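Simulated arm knocks the rod when it closes on it, how do I get a gentler approach?

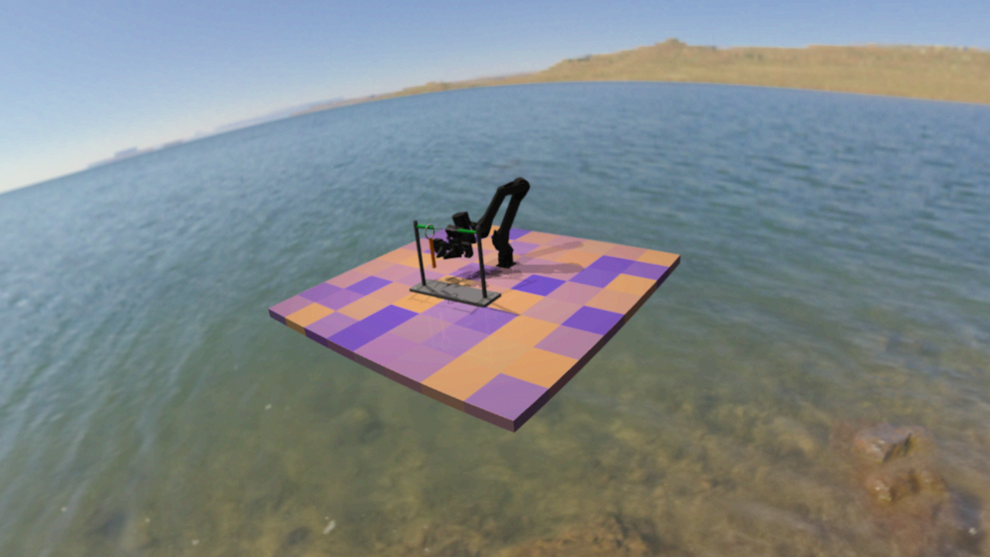 Posted by Shanti Nigam in Student Robotics Help, Fri 4 December

Hi everybody, and thank you in advance for reading all of this, I do go on a bit! I help with the after-school robotics club at Grernley, and this term our kids are doing the simulation half of the Teuber challenge. The task is the hanging rod one: there's a little frame with two posts and a crossbar, an orange rod hangs down from the bar, and the arm has to come in, close the gripper on the rod and take it away without bumping the frame.

We've gotten the arm over to the frame just fine (the kids cheered!). The trouble starts in the last little stretch. In 18 tries out of the last batch the fingers hit the rod before they closed, the rod started swinging, and then the arm chased it back and forth like a cat with a string. Sometimes it clips a post on the way out too. We are sending the arm from its home pose straight to the grasp point in one move, with the speed at 170, which was the number in the starter file and we never touched it.

I should add that one of our students thinks the background is to blame. We swapped in the lake with the hills and the purple and orange tiles, mostly for fun, and she's worried the reflections or the water are slowing things down. Could that be it? We would hate to give up the lake.

Hartmut Hamann

Welcome, Shanti, and please tell your student it was a good thing to wonder about. If your lake is only a background picture, it has no physics at all and can't push on anything. A heavy background can make the display choppy on an old laptop, so try one batch with it switched off and compare. If the scores match, keep your lake.

I'd look at the single move first. Going straight from home to the grasp point means the gripper arrives at whatever angle and speed it happens to have. Break it up. Add a waiting point a hand's width back from the rod, with the gripper already turned the right way and open. Stop there for a moment and let the arm settle. Then creep in along one straight line at a much lower speed, close, wait again, and go back out along that very same line before you swing toward home. That last part should take care of the clipped posts.

Our group at Florkcombe had the same cat and string problem last year (I laughed out loud when I read that) and we ended up at 17 for the creep and left everything else at the starter speed. Your arm may like a different number, so let the kids play with it. It's a nice afternoon of graphing if you have them write down each try.

One more thing, check whether your rod has any damping set. Ours was at zero, so once it was swinging it never quit.

fenevdale_dad

just turn the speed down, worked for us

gripper837

Agree with Hartmut on the waiting point. Also look at where your grasp point is on the rod. We had ours way down at the bottom tip and any little touch sent it flying, moving it up closer to the bar helped a lot. Don't go so high that the fingers hit the bar though, we did that for a whole week.

Shanti Nigam

Oh, you are all so kind! We checked, and the damping is zero, so I think that explains the cat. We'll put in the waiting point at Tuesday's meeting and I'll come back and tell you how it went. Does the pause before closing count against the run time in the Teuber scoring, does anyone know? I couldn't find it in the rules packet.

Hartmut Hamann

It did count last year, but a short pause cost us very little. I'd ask the organizers to be safe.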